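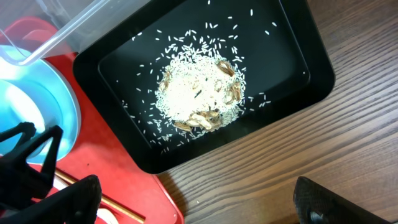 Rice and dried mushrooms in the black tray, before I'd picked anything over

Dry mushroom rice for camping: do you mix it at home?

hobnail_kate
I've been making up my own dry meals for the autumn trips (the shop pouches cost a fortune) and mushroom rice is the first I'd happily eat again. Plain white rice, slices of dried mushroom, a stock cube crumbled in when I get to the stove. I tip it all out on a tray first so I can look it over, and there's always a dark speck or two in the rice. Bit of mushroom? Something else? I fish them out anyway.

My question is whether you bag it ready mixed or keep the mushrooms apart. Last October I took 12 bags, all mixed, and the last ones tasted of nothing but mushroom. My sister thought that was a good thing!

Mero
Apart, always. Mushrooms want a soak and rice doesn't need one, so why tie them together? I put mine in a mug of water when I get the tent up and by the time I'm hungry they're soft. Use the soaking water for the rice as well, all the flavour's in there. Leave the last spoonful in the mug, it can be gritty.

dunlin
Disagree with Mero, sorry. Who wants an extra bag and an extra mug? Mix it, put the whole lot in cold water for a bit, then cook it in the same water. I do 50 g of rice a head with a small handful of mushroom, and I snap the slices up first. Big curved ones like those in the photo stay chewy in the middle.

Mero
50 g wouldn't get me to the next stile. And you can't rinse the rice if it's mixed!

dunlin
I don't rinse it on a hill anyway, do you?

Mero
At home I do. On a hill, no. Fair enough.

Hilkka Eskola
Hello, I'm writing from Riihimäki, where we pick our own and dry them, so I have opinions :) Please don't keep the mushrooms in with the rice for months. If they weren't quite dry when they went in, the whole bag suffers. A good slice should snap. If it bends, back on the rack it goes. I keep mine in jars and only mix what I need the evening before.

As for the specks, I take them out too. Rice is cheap and teeth are not.

hobnail_kate
Oh, the snap test is useful, thank you! Just tried it on what's left in the packet and two of them bent, so they're on a rack in the airing cupboard now. Would that be warm enough, or should I use the oven?

Hilkka Eskola
Oven on its lowest setting with the door open a crack. The cupboard will do if you're patient.

bunano242
Am I the only one who grinds them? Whizz the dried mushrooms to powder and stir it through the rice, no soaking, no chewy bits. Tastes the same everywhere in the pan.

dunlin
You lose all the texture though. It'd be brown rice pudding.

bunano242
Brown rice pudding that's ready before yours :p

hobnail_kate
I might do half and half, powder for the flavour and a few slices so it looks like dinner. Off to Dorkavden for 2 nights at the end of the month, so I'll take one bag mixed and one separate and let my sister pick. Does anyone add dried onion, or is that too much with the stock cube?

Mero
Onion yes, but go easy on the cube. They're salty enough already.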